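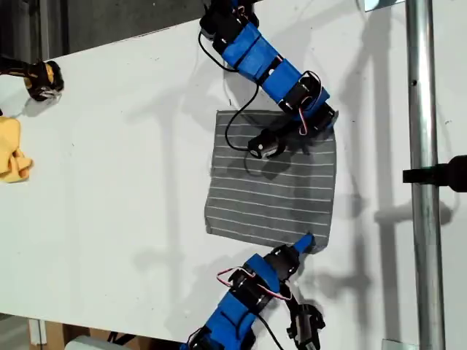 Kotcombe Textile Notes is a set of written records on household cloths: dish towels, napkins, dusters and plain squares cut from larger pieces. Each record covers one cloth and says what it is made of, how it is woven, how it was washed and what state it was in afterward. A dark gray square with thin white stripes, lying on a white table, is a typical subject, and it would be entered under "stripe, narrow, light on dark" with the edge noted as slightly uneven. The records were written for people who repair, sort or resell used linens and want a shared set of words for them.

Contents

records.csv: one row per cloth, 200 rows
washes.csv: one row per wash, linked to records.csv by cloth_id
terms.txt: the word list used in the weave, pattern and edge columns
CHANGES.txt: edits since the first release

Columns in records.csv

cloth_id: letter K followed by a number. Numbers are not reused when a cloth is withdrawn.
fiber: cotton, linen, mixed or unknown. Taken from the label where there was one. Cloths with no label were given a burn test on a loose thread, and if the result was unclear the entry is "unknown."
weave: plain, twill, waffle, terry or other.
pattern: none, stripe, check, print or border, with a second word for width where it applies.
ground: the main color, in everyday words. We did not use a color chart. "Gray" and "charcoal" were both in use during the first weeks and were later merged into "gray, dark."
edge: hemmed, overlocked, selvage, raw or mixed.
edge_note: free text. Often blank.
width_cm, height_cm: measured flat, before the first wash, without pulling.
source: house sale, mill end, donated or bought new.

Columns in washes.csv

cloth_id: as above.
wash_no: 1 to 5. Every cloth was washed 5 times unless it failed first.
temp: cool, warm or hot, as marked on the machine.
dry: line or tumble.
width_cm, height_cm: measured again after 72 hours on a flat rack.
state: 0 for no visible change, 1 for slight, 2 for clear change in color, shape or surface.

How the records were made

Trilok Jaiswal did the measuring and the first round of entries. Gaurav Awasthi checked the weave and edge columns against the cloths themselves and wrote terms.txt. Where they disagreed, the cloth was looked at again under a hand lens and the final entry is Gaurav's. Mill ends came from Prallport and are marked as such in edge_note, as they tend to have one selvage and three cut sides.

Known problems

Shrinkage figures for terry are less reliable than the rest. The loops make it hard to find the true edge, and two measurements of the same towel can differ.

Stripe width was judged by eye. "Narrow" and "medium" overlap, mostly in the napkins.

Used cloths had already been washed an unknown number of times, so wash_no 1 is our first wash only. Filter on source if you need unwashed cloth.

The February batch was tumble dried by mistake after the second wash. The dry column is correct for those rows, but they should not be compared with line-dried cloths of the same type.

Older copies of the file used the Sengar codes for weave (S1 to S9). These were dropped in favor of words. A lookup table is at the bottom of terms.txt.

Use

Free to use and change for any purpose. If you publish something based on it, name Kotcombe Textile Notes and the release date. Corrections are welcome through the Velent page; please give the cloth_id and the column.

This release: 1/5/24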